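### 5. Delayed pension payments in the Sudgate scheme

The part of the study we enjoyed most was tracing how long a corrected pension takes to reach the member. We followed 1,320 claims through the Sudgate and Skonville offices, all of them lodged after the scheme accepted that past contributions on full wages must count. The spread in waiting times was far wider than we had dared to hope for!

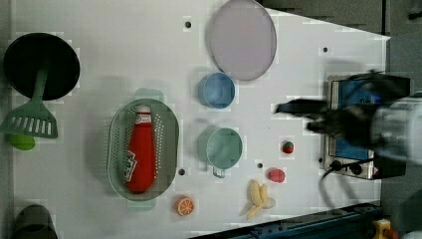
*Figure 5. Play food and toy kitchen items on a white tabletop.*

Wage records turned out to be the main sticking point. Where an employer had kept monthly slips, clerks could rework the pension in one sitting; where slips were missing, the file went back to the employer and often stayed there. Nseir's sorting rule helps here - he treats a claim like the ketchup bottle lying in the colander in Figure 5, one item held inside another, so that each wage query is logged within its parent claim and the waiting time is counted only once. It is a lovely, simple idea, and it removed 160 double entries from the Skonville data.

With those entries gone, the two offices could be compared fairly for the first time.
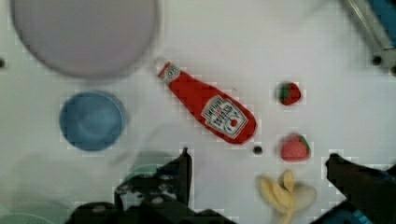
Sudgate sent its queries out in batches, while Skonville sent each one on the day it arose, and the gap between them was widest in August. Urrutia's earlier work on survivor benefits found much the same pattern, and we are keen to test it on the Drirlow records next.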